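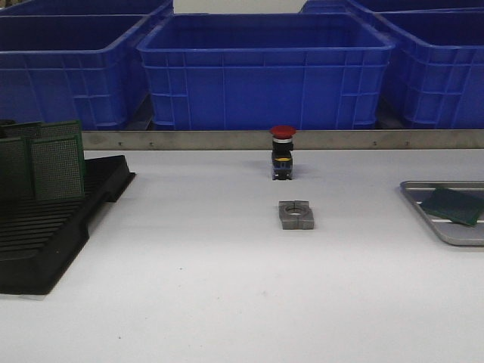 Stoltus parts bench - read me first

Hello! I keep this page for Stoltus, my little set of notes and pictures on sorting electrical bits into crates. There are 1,224 pictures in it, split into 2 folders (Tostden has 590, Sondex has the rest).

What's on the bench

The usual suspects are an emergency stop button with a red cap, a grey metal bracket with a hole through the middle, and green perforated boards that stand up in a black slotted rack. I call the bracket "mount" in the labels - sorry, old habit.

The crates are all blue, so I go by position and count from the left.

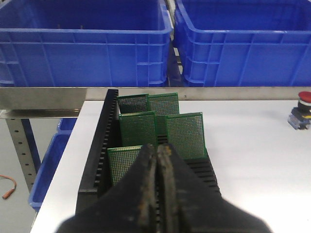 If a part has no label at all, it goes down as "unsorted" and I come back to it later. Picture 706 still needs redoing, I mixed up two part names there.

Last updated June 6, 2022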